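DALLDALE, July
By the Graswood Courier business desk

A hotel breakfast counter is one of the duller places to work at six in the morning. Lids get lifted and put down, drips get wiped, an empty pot goes out and a full one comes in. Ornora, a small automation company in Dalldale, wants to know how much of that a machine can take over, and its early answer is some of it.

The company has spent part of the summer on buffet chores. It keeps a list of 30 tasks, all taken from what a breakfast attendant does in an ordinary shift. By the end of last month the robot was managing 2 of them well enough that Ornora would let it do them with guests in the room. Those are wiping down a clear stretch of counter and closing a lid that has been left up.

The rest range from slow to not yet. Pouring is not yet. Carrying a full pot is not yet, and the company has put it off until next year. Clearing crumbs from around the feet of a toaster works on some mornings and fails on others, for reasons the engineers say they are still sorting out.

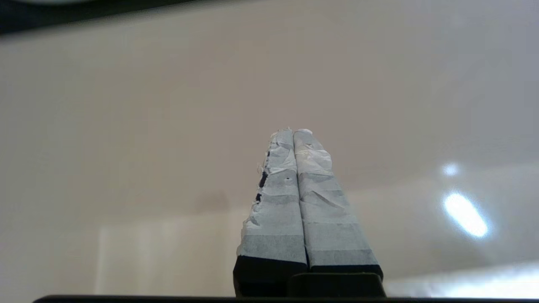

Rätsep, reached by phone, was not impressed by the wiping. A cloth is the easy part of the job, Rätsep said, and the hard part is seeing that the oatmeal has gone thick and knowing there is a family of five about to walk in. A person does that without stopping, and until a machine can do it the hotel still has to pay a person to stand there.

Ornora does not dispute that. The company says it is not selling a breakfast attendant and has no price list. It has one trial agreement, with a guest house in Graswood, where the robot will work before the doors open and be put away once guests come down.

Speed is the other problem. Ornora's own log gives 112 seconds for the robot to find a lid, close it and back away. The Graswood guest house says its morning staff do the same thing in passing, with a tray in the other hand. Shiny surfaces add to the time. Glass lids and polished counters throw back the lights, and the robot often has to look twice before it moves.
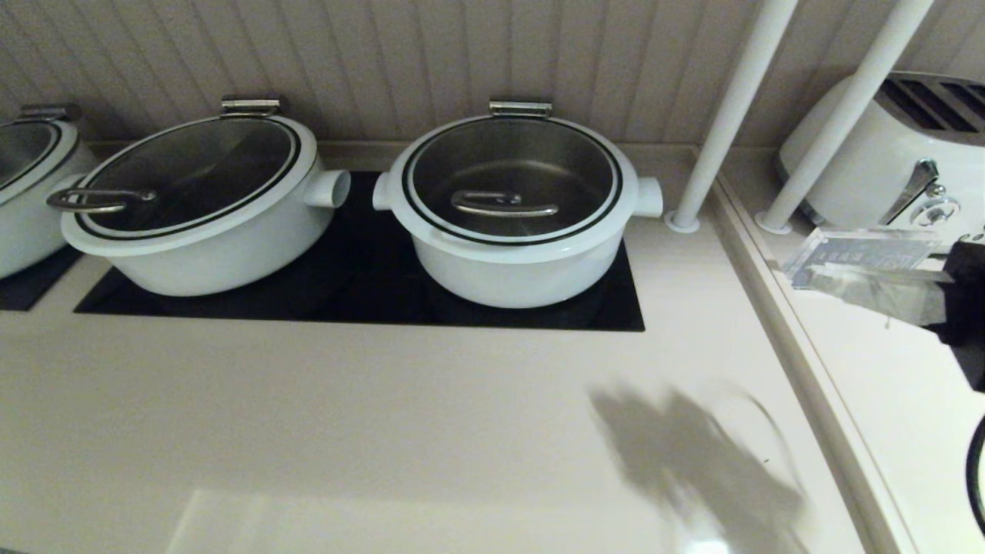
What comes next

The Graswood trial is set to run for 30 mornings. Staff there will keep a simple sheet, marking each chore as done, done badly or done over by hand. Ornora has agreed to let the guest house share the results with other innkeepers, good or bad.

Spacing is expected to matter. Pots on a buffet line are often set close together with their handles nearly meeting, and there may not be much room to get hold of one without bumping the next.
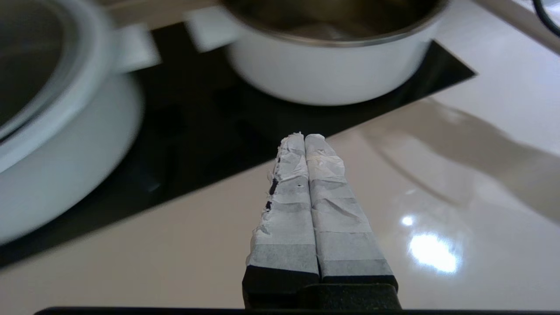 The guest house has said it will not rearrange its counter to suit the robot. Hours for the morning staff will stay the same through the trial, and the owners say they have made no plans past it. Ornora expects to start before the fall season and will add chores from its list only if the first two hold up.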